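## Chapter 3: Plain Grounds

My grandmother kept a paint tin in her pantry marked "nearly pink", and she used it on everything — the back door, two stools, the inside of a bread bin. I was grown up before I understood how clever she had been. A quiet colour lets its neighbours speak, and most of this chapter is about learning to choose one with some care.

Students often arrive at my classes longing for bold reds and deep blues, and I do love them for it! But a room, a poster or a book cover needs somewhere for the eye to rest, and greyed pinks and soft browns do that job beautifully. 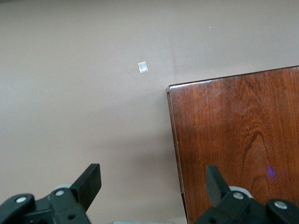

*Fig. 3.1 A muted mauve-beige beside reddish-brown wood.*

The painter Shobha Salian, whose notebooks we shall dip into later, mixed her grounds from just three tubes and grumbled whenever a fourth crept in. Her recipe is in Exercise 2, and you will want a good 20 minutes for it, with a cup of tea nearby. Before that, though, we need to go back to 1893 and the Ostermann colour cards, where the word "ground" first gave printers so much trouble.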